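The arm that wouldn't let go

6 min read

Rüdiger Sauerland does not like the word "incident." He prefers "the thing in April," and when I put it to him that his employer's own write-up calls it a minor handling anomaly, he laughs for longer than I expected.

"It closed on a bottle and it didn't open again," he says. "The release command went out, the log says the fingers opened, and the fingers had not opened. Call that minor if you like. I had my hand near it."

Sauerland runs the sorting trials at Plenudstead, which wants to sell small recycling stations to office buildings. The task is dull by design. Bottles, cans and plastic are laid on a table, and a two-armed robot puts each one in its labeled bin. The company's sales sheet says the system is safe to stand beside. I had come to ask who decided that, and on what evidence. 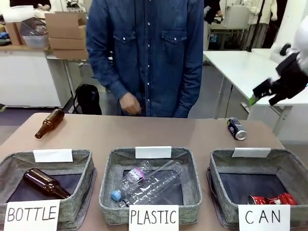 Altıntaş, reached by phone the same afternoon, thinks the question is unfair. The gripper met every limit it was tested against, I was told, and no one was hurt, so what exactly is the story? The tests, it emerged a few minutes later, were done with foam blocks. Glass came afterward.

Sauerland doesn't defend the foam blocks. He says they made sense for the first month, when the team was mostly finding out whether the arm could reach the table at all. "Then you have a certificate, and people stop asking what's on it."

What happened in April is simple enough to tell. The trial had reached 1,142 picks without a stop. On the next one the right hand took a bottle by the neck, carried it over the bin and froze there, still squeezing. Sauerland reached in to take the weight of the bottle. The control software, believing the hand was empty, started the move back to the table with the bottle still in it and his fingers on the other end. He let go. The glass broke on the floor.

How long before someone hit the stop button? He isn't sure. The report says one second. He says it felt longer, and he points out that the report's author was at lunch. 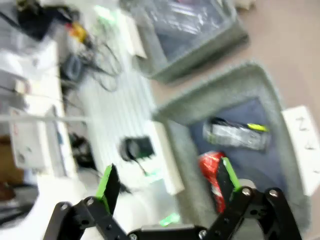
The fault itself was traced to a position sensor that reported where the motor was and had no idea where the fingers were. A coupling between the two had slipped. As far as the software could tell, the motor had turned, so the hand was open. Seen from the wrist, a hand that really is open is hard to mistake: two black plates spread apart, each with its strip of bright green along the inside. Sauerland's complaint is that the wrist camera was running through the whole episode and the software never consulted it on the one point that mattered. "We had a picture of the answer," he says. "We used it to find crisp packets."

The fix came from Storcombe, which supplies the hand. It is a new coupling and a firmware update, and the notice that came with it, dated 2023-07-17, runs to 16 lines. I have read it several times. It says the slip is "resolved." It does not say how many hands had the old coupling, or how many cycles the new one was put through before it shipped.

I asked Sauerland whether he knew. He had been given a figure of 400 cycles in a phone call, he said, and never in writing. His own failure came after more than twice that.

"So you tell me what 400 proves."

I asked why he had gone back to working beside it, then. He took some time over this one. The arm runs slower now, he said, and there is a second check before any move away from a bin – if the camera disagrees with the motor, everything halts. He added that check himself. It wasn't in the update.

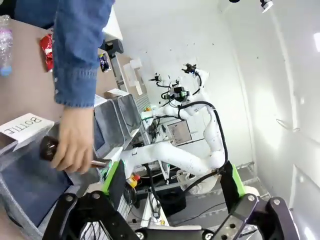 It halts a lot, too. In the first session after the change there were 20 stops, and by his count only three of them had a real cause. The rest were glare, or a shadow across the fingers. Management would like that number down before the Tandville demonstration, and the easiest way to get it down is to make the check less strict. He has been asked twice whether that could be done. He said it could, and that he'd want the request in an email. No email has arrived.

Plenudstead told me in a short statement that safety is its first concern and that the station "continues to perform as designed." I asked whether the extra check would be in the version it sells. The reply thanked me for my interest.

Sauerland says he reaches in less than he used to. When he has to, he keeps his other hand on the stop – and he still doesn't trust the log.

Contact the editors | © 2023 All rights reserved | Back to top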